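How to Get Your Home Ready for a Valuation

I love valuation day! It's the first moment selling your home feels real, and a bit of work beforehand makes it go so much better. All you need is a free weekend and a cup of tea.

Start outside. Walk up to your own front door as if you'd never seen it before. Sweep the path, wipe the door down and put the bins out of sight. When I sold my terrace in Kerkosley I spent £40 on a tin of paint for the gate, and I still smile when I think how smart it looked.

Next, go room by room and fix the small stuff: dripping taps, blown bulbs, that cupboard handle you've been meaning to tighten since April.

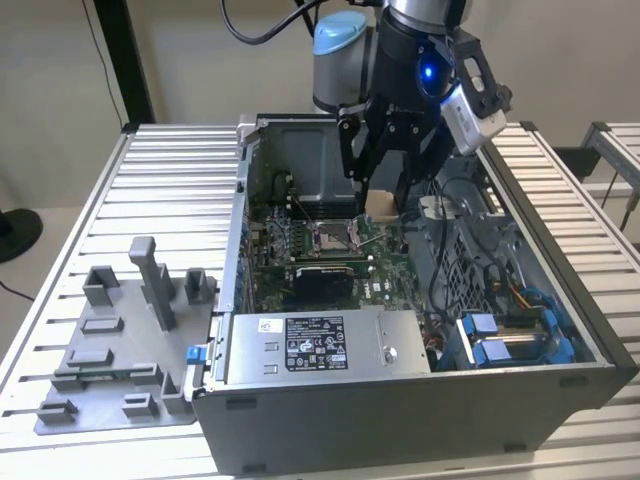
Then clear the floors. Agents measure every room, and they'll be quicker and happier if they can get a tape or laser right into the corners. Boxes can go in the loft or the shed for now (mine went in the car!).

Now for the paperwork, which is far more fun than it sounds. Put these in one folder:

Boiler service record
Window and electrical certificates
Planning papers for any building work
Lease and service charge bills, if you have a flat

Book at least 2 agents so you can compare. I had Ravum in the morning and Hájek after lunch, and they were £265 a month apart on what the place might rent for, so it's well worth asking each one how they got there. Ask about fees and tie-in periods too, and write the answers down while they're still in the room.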